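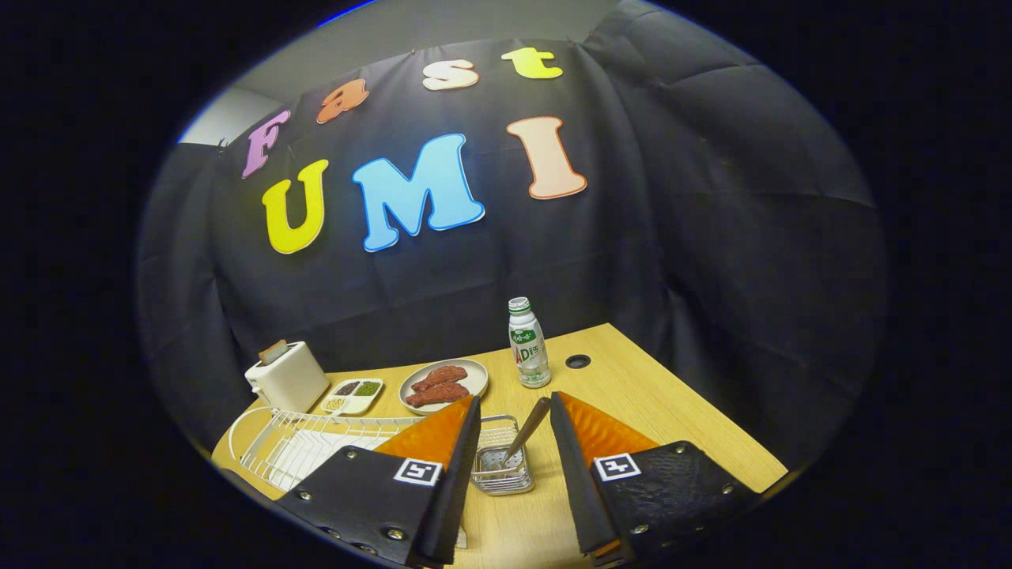
Lokdale ran the same front on third and long that it had run all season: four down, two linebackers in the gaps, one of them leaving at the snap. Védís Østergaard had charted 40 of these. The one who left was the one with his heels flat.

She keyed the headset. "Left backer drops. Right one comes."

Villads Brøndum, on the sideline, held up two fingers to confirm. Muto looked over from the huddle, nodded and changed the protection.

The score was 20 to 17, Lokdale. The ball was on the 33. A field goal from there was within range on paper, but the wind had moved to the open end of the stadium after halftime and the kicker had missed from closer in warmups.

"If we don't get it, do we kick?" Brøndum asked.

"No."

"Vostska would kick."

"Vostska has a kicker."

Muto took the snap at 2 on the play clock. The right linebacker came. The guard picked him up a half step late, at the hip, and the pocket bent without closing. Ngubane ran the dig at twelve yards, flattened it against the safety's leverage and caught the ball behind his back shoulder. He was down at the 20.

Østergaard wrote the down, the distance and the result. In the next column, where she noted errors, she wrote the guard's number and the word feet.

"First down," Brøndum said.

"I saw. Same front?"

He waited for the substitutions – Lokdale sent in a fifth defensive back and took out the left linebacker.

"New one," he said.

She turned to a clean page.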